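Home | Kitchens | Conversations | Archive | Contact

Lorraine Sowerby keeps her rack in the sink

April 10, 2024

Lorraine Sowerby has planned kitchens in Lisdale for 16 years, and when I asked her what people regret most, she did not say the oven or the floor. "The place for wet dishes," she said. "They choose the stone, they choose the lamps, and then one evening they wash two plates and have nowhere to put them."

We spoke at the Hepburn kitchen, which she finished in December. The counter is white and glossy, and the sink is set in from below, so there is no raised edge to collect crumbs. The drying rack sits in the basin itself.

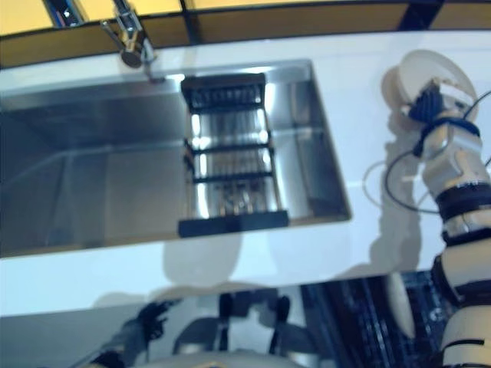
"I was against this in the beginning," she told me. "I thought, you lose half of your sink. But a rack on the counter takes the same space and drips on everything." Her clients, a couple with a small child, cook every day. They asked for a deep basin, and she agreed because big pots are the things that stay out of the dishwasher.

I wanted to know about black. Does it not show the lime? "It shows, yes. In Lisdale the water is hard. You take the rack out, you use vinegar, you put it back. It is a small job." She prefers plain plates for such a rack, and she has strong feelings about bowls. "Bowls are greedy. They lean on each other and keep water inside."
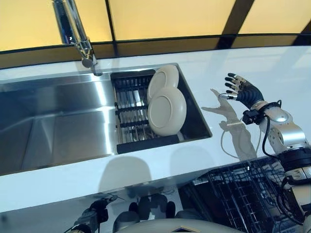 Two cream plates in the rack at the Hepburn kitchen.

The yellow behind the counter was the longest discussion. Lorraine had proposed a quiet gray, and the family refused it twice. "Now I would not change it. In winter you stand there with your hands in the water and you have this warm color before you. I was wrong and they were right."

Her next work is a narrow flat in the Ulis building, where the sink will be smaller and the rack must fold. She is still looking for a good one.
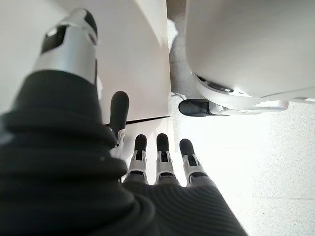

At the Hepburn kitchen, during our visit.

Filed under: Kitchens, Sinks and Washing Up

Contact the editors | © 2024 Irau Home Pages | Back to top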